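Chapter 7
Unpacking and Decanting

Most courses in home support and retail back-of-house work spend a good deal of time on packing and very little on unpacking. Students learn how to load a carton, how to keep heavy goods low and how to tape a base. Then the carton reaches the other end and someone is left to work out where it all goes. This chapter deals with that second half of the job. It covers bags, open boxes and tubs, and the small mixed loads that make up the greater part of household shopping.

By the end of the chapter you should be able to set up a clear surface for unpacking, choose a suitable container for a mixed load, place upright goods so that they stay upright, and deal with the empty bag. You will also complete a stock transfer sheet of the kind used in the Rindadside exercises at the back of the book.

Before you start, reread the section on lifting in Chapter 3. Nothing in this chapter involves a heavy load, but the habits carry over.

7.1 The surface

Unpacking goes wrong most often at the surface. A kitchen bench that already holds a kettle, the mail and a drying rack leaves no room for a bag to be put down, let alone opened. Clear the bench first. If it can't be cleared, use a table.

A good unpacking table has an even top in a pale colour, so that small items show up against it. A raised border of any sort will stop a tin from rolling off, although it also makes the top harder to wipe down. Height matters more than size. The top should sit a little below the elbow of the person working, which for most adults puts it near ordinary kitchen bench height. Where the work is done seated, a dining table will do.

Put the receiving container down before you open the bag. Students often do it the other way round, and end up holding a tin in each hand while they look for somewhere to put them. The container goes toward the back or middle of the table and the bag goes to one side of it. Right-handed people usually prefer the bag on the left, but there is no rule about this and you should try both.

7.2 The container

For the exercises in this chapter you will need an open-topped rectangular tub. Plastic is best. Cardboard is cheaper but softens if anything leaks, and wicker can't be sanitized properly. The Mendska range used in our own training kitchen comes in three sizes, and the smallest is enough for Exercises 1 to 4. Any similar tub from a hardware or kitchenware store will serve.

Look for thick walls and a flat floor. A ribbed floor drains well, which is useful for vegetables, but narrow tins and jars rock on it. White or light grey interiors are easier to inspect than dark ones. Check the corners, where crumbs and spilled sugar collect, and run a finger along the rim for rough edges left over from moulding.

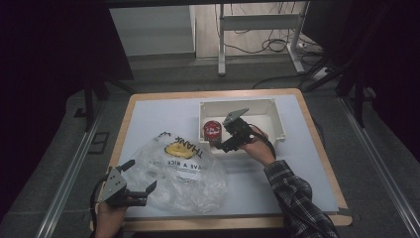 A single can put into an empty tub should stand against a wall or in a corner. Left in the middle it has no support, and it will tip the first time the tub is carried. The next can goes beside the first, and so on along the wall, until there is a row that holds itself up. Only then should you begin to fill the centre. Turn labels to face the same way where you can. It takes no extra time once you are used to it, and it saves lifting every can to find the one you want.

Cans are put in upright. Laying them down seems to save space in a shallow tub, but they roll against one another and the labels end up underneath. If the tub is too shallow for the can to stand without projecting well above the rim, use a deeper tub.

Release the can only when its base is flat on the floor of the tub. Dropping it the last few centimetres dents the bottom seam, and a can with a dented seam has to be set aside.

7.3 The bag

Thin plastic carry bags are less common than they were, but most households still have a supply of them and you will meet them in every placement. Paper and cloth bags are treated in 7.5.

When the bag has been emptied, check it. Small items such as stock cubes, batteries and seed packets cling to the inside of the film, and receipts do the same. Clear film helps, but a crumpled bag catches the light and can hide a good deal even so. Open the mouth fully, turn the bottom corners out and look in. Then flatten the bag, press out the air and fold it in thirds. Bags that have carried raw meat are not kept.

In a trial run for this book, Meirion Prosser had trainees at the Pedlow centre unpack 400 bags of mixed groceries in their usual way. Items had been left behind in 10 of them. The trainees had believed that every bag was empty.

7.4 The transfer sheet

A transfer sheet records what has come out of the bag and which container it has gone into. In a private home it is rarely needed. In a shared residence or a food pantry it is required for every delivery. The Lundgren form, reproduced in Appendix B, has a column for the item, one for the container number and one for condition. Write the entry as each item goes in. Sheets completed from memory at the end of a delivery tend to be short by an item or two.

Container numbers on the practice sheets are three digits long. For Exercise 1, label your tub 232 and enter one upright can against it. For Exercise 2, add a second tub, numbered 847, and divide the load between the two with tins in one and dry goods in the other. Keep both sheets, as you will need them again in Chapter 8.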